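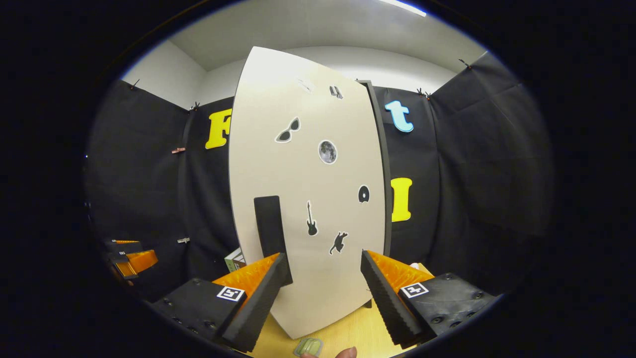
Stickers on a white board: sunglasses, a moon, a guitar, a black cat.

My neighbour Itziar Ibarra was told by her bank in July that she had earned 700 points. She asked what they were worth. The young man on the phone said it depended on how she chose to redeem them, and then put her on hold.

I've been suspicious of loyalty programs for years, ever since Grakgate, our nearest supermarket, started printing two prices on every shelf tag. One is for members. The other is for anybody who would like to buy cheese without handing over a birthday and a mobile number. We're told the lower price is a reward. I remember what the cheese cost before the program came in, and it was the lower price.

So I joined, grumbling, and kept the receipts. Over the winter I collected 2,858 points at Grakgate, and the best thing I could get for them was a mug. A plain one, too. The catalogue also had a travel pillow, but that needed another 40 points, and by the time I had those it had gone up.

Defenders say it's harmless, that people enjoy collecting things. I'm sure they do. Kids swap stickers at recess and grown-ups fill albums, and good luck to them. But a sticker is yours once you've got it. Points can be cut in value overnight by an email with a cheerful subject line. Hallix, where I buy my paint, did that to its members last spring and called it "a simpler way to save".

Itziar thinks I make too much of it. She likes the free coffee, and she says the shop can know all it wants about her taste in crackers. Fair enough, but I'd still like to see one store on our street drop the card and put a single honest price on the shelf. I'd walk the extra block for it, even in February.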